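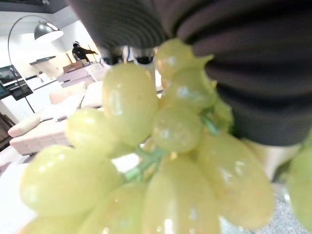

Pale green grapes, still on the stem, in the living room.

Come May, when the evenings stretch out and people start dropping by again, I give up on proper appetizers and put grapes on the coffee table. Guests who would never cut into a cheese will pick at a bunch for two hours and never notice they've eaten. My aunt kept hers in a cut-glass bowl that weighed as much as a cat, but I like a small plain plate with a bit of a rim, set where everyone on the sofa can reach it.

Glass tables suit fruit especially well, I think, with the rug showing through and the light coming up from under. At Bodin, the little grocery on my corner, they sell the green ones by the bunch, and I usually bring home two, one for the plate and one to follow.
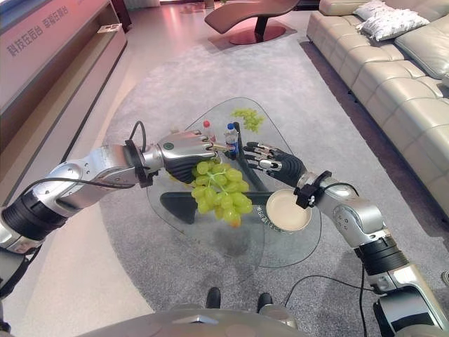 Should grapes be washed before they go in the refrigerator?
Wait until just before you serve them, then rinse the bunch under cool water and pat it dry with a towel.

I also leave the bunches whole, or snip them into small clusters if there are children coming. Loose grapes roll, and I have fished enough of them out from under the couch.
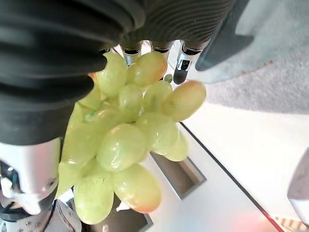
As for color, don't pass over the ones that have gone a little golden. A green grape with some amber at the tip is often the sweetest of the lot, and I'll admit I eat those in the kitchen before the doorbell rings.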